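Where Does Wood Get Its Stripes?
By Nélida Ulloa
Updated 28/02/2025

Look closely at a wooden door, a ruler or a chopping board and you will probably find lines in it. Some are straight. Some curve around dark spots like water going around a rock. These lines are called the grain, and they were made while the tree was alive.

How a tree gets wider

A tree grows in two ways. The tips of its branches and roots grow longer, and its trunk grows wider. The widening happens in a thin layer just under the bark called the cambium (say KAM-bee-um). The cambium makes new wood on its inside and new bark on its outside.

In spring there is usually plenty of water, and the tree grows fast. The wood it makes then is pale and has thin-walled cells. In summer growth slows down, and the cells are smaller and packed closer together. This part looks darker. In winter many trees stop growing until the weather warms up.

One pale band and one dark band together make one year. If you look at the top of a stump, you see the bands as circles called growth rings. A stump in the Costache woods has 64 rings, so that tree was 64 years old when it was cut.

Wide rings often mean the tree had a good year. Narrow rings can mean there was little rain, or that bigger trees nearby were taking most of the light.

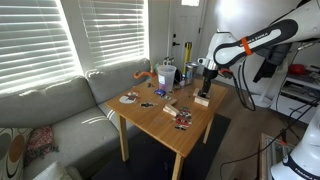

A square wooden table, with a light wooden block standing on top.

From circles to lines

So why does a board have lines and no circles? It depends on which way you cut.

Think of a trunk as a stack of paper towel tubes, each one fitting inside a bigger one. Slice straight across and you see circles. Slice from one end to the other and you see long lines. Most boards are cut the long way, so their wide faces show long lines. The rings are still there, and you can often find pieces of them at the ends of the board.

If the saw goes through the middle of the trunk, the lines are close to straight. If it goes nearer the outside, they make tall pointed shapes like flames or hills.

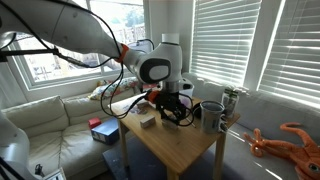 Is all wood the same color?
The color depends on the kind of tree and which part of the trunk the wood came from. Pine and maple are pale, and walnut is dark brown. In many trees the wood in the middle, called heartwood, is darker than the sapwood near the bark.

What is a knot?

A knot is the place where a branch joined the trunk. As the trunk got wider, it grew around the bottom of the branch. When the trunk is sawed into boards, the saw cuts through the branch too, and that leaves a round or oval spot. The grain bends to get past it.

Knots are often harder than the wood around them. Radomir Petkov, who makes stools in Botton, marks every knot in chalk before he starts sawing. 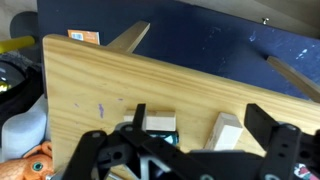

Wood is also stronger in one direction than the other. Its fibers run the long way up the trunk, like a bundle of drinking straws. It is hard to snap the whole bundle across the middle, but easy to pull the straws apart from each other. That is why firewood splits along the grain when an ax hits the end of the log.

Try it yourself

Put a sheet of thin paper over a piece of rough, unpainted wood. Rub gently with the side of a crayon. The harder dark bands often stick up a little, so they show as stronger lines on your paper. Try a second piece of wood and compare the two rubbings.

Words to know

Cambium: the thin layer under the bark where new wood is made.
Grain: the direction and pattern of the fibers in wood.
Heartwood: the older wood in the middle of a trunk.
Sapwood: the younger wood that carries water up the tree.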